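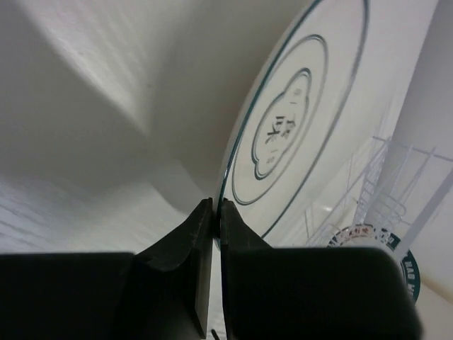

Inherited plates, can they go in the dishwasher or not??

Posted by Gunārs Dambrauskienė

Hi all, bit of a rushed one as family are coming in July and I want this sorted. My aunt left me a big box of dinner plates. White with a dark line round the rim, some pattern on a few of them. No idea how old. Nothing useful on the back, just 3214 pressed into the clay on the big ones and a smudge on the rest.

We have a Flotix slimline, second hand, came with the flat. I put four in on the normal wash and they look ok to me but my sister says the lines have gone duller. I can't see it. She has better eyes.

So do I hand wash the lot forever? There are 49 of them if you count side plates and I do not have the patience. Also how do you store them, at the moment they're in one tall pile in the cupboard and the bottom ones are a pain to get out.
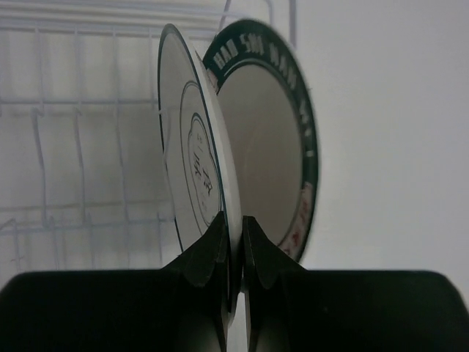

Also two have gone a bit grey in the middle where people cut their meat. Is that the glaze going or can it be cleaned off? I've tried washing up liquid and a good scrub, no change at all. Don't want to use bleach if it wrecks them.

Thanks in advance, sorry for the long post.

Kane Whitelaw

Grey marks first, that's the easy bit. Nearly always metal off the knives sitting on top of the glaze. Not scratches, or not deep ones. Cream cleaner on a damp cloth, small circles, keep off the painted bits, rinse well. Took me one evening to do my mum's whole set. No bleach, it does nothing for metal marks anyway.

Dishwasher – depends where the colour is. Run a fingernail across the line. If you can feel an edge then the colour is on top of the glaze and hot washes will take it off bit by bit. If it's dead smooth it is probaly under the glaze and much safer. Any gold at all, hand wash, and keep it out of the microwave too.

If you're still not sure do a test. Pick the worst plate, put it through 20 washes with your normal stuff, keep its twin in the cupboard and then compare the two by a window. Boring but you'll know. Go for the glass or delicate programme, whatever Flotix call it, lower heat. Less tablet if yours can be cut. Powder is better as you can put in half.

And space them out. Most chips happen from plates knocking together in the rack, more than from the heat. One slot, one plate, skip a slot for the deep ones.

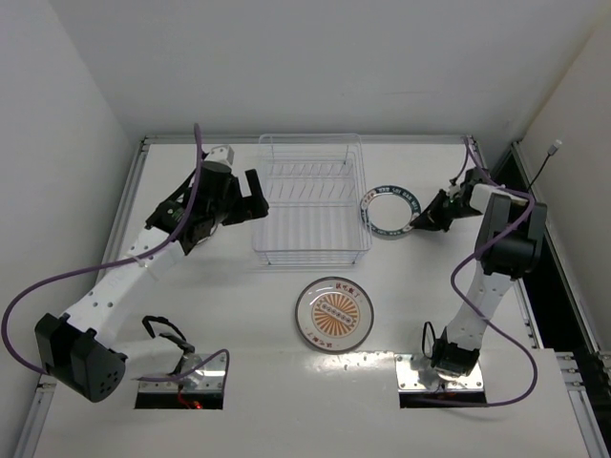 Round plate next to a clear dish rack

For storing, don't do one tall pile. Six or eight high at most with a bit of kitchen roll or felt between. The foot of each plate is unglazed and rough, it scratches the one underneath every time you drag it out. Lift, dont slide.

jadbridge_73

just use them!! mine were my gran's, been in the dishwasher every night for years, they've faded a bit and who cares. plates are for dinner

Barker

Agree with most of what Kane said. Two things to add.

Check for crazing before you do anything, that's the tiny cracks all over like old paint. Hold the plate up to a lamp. If it's crazed, water gets in under the glaze and you end up with brown stains, and a long hot wash makes it worse. Those ones I'd wash by hand and keep for bread or cake, nothing greasy. Don't leave them soaking overnight either.

Second, tap them. Gently, with a knuckle, plate balanced on your fingertips. A good one rings. A dull thud usually means a crack you can't see yet and it'll go one day with hot gravy on it.

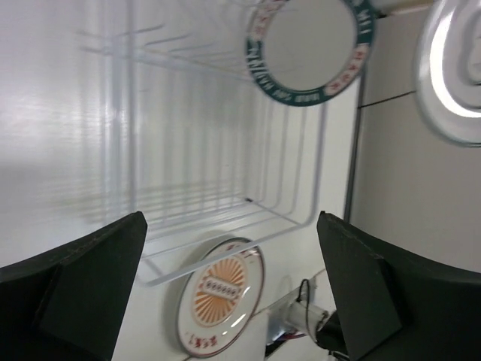 Same goes for old stuff with bright colours inside, red and orange mostly. Could be lead in the paint. You can get test swabs but they're hit and miss, so if in doubt hang it up or stand it on a shelf and eat off something else.

I had a box from Giraldo, the house clearance place, and three out of the lot went thud. Used them under plant pots.

Gunārs Dambrauskienė

Thank you!! Did the fingernail thing, smooth on the dinner plates, can feel it on the small ones. So big ones in the machine, small ones in the sink. Cream cleaner is on the shopping list. Will try the lamp tonight after 9pm when it's dark enough.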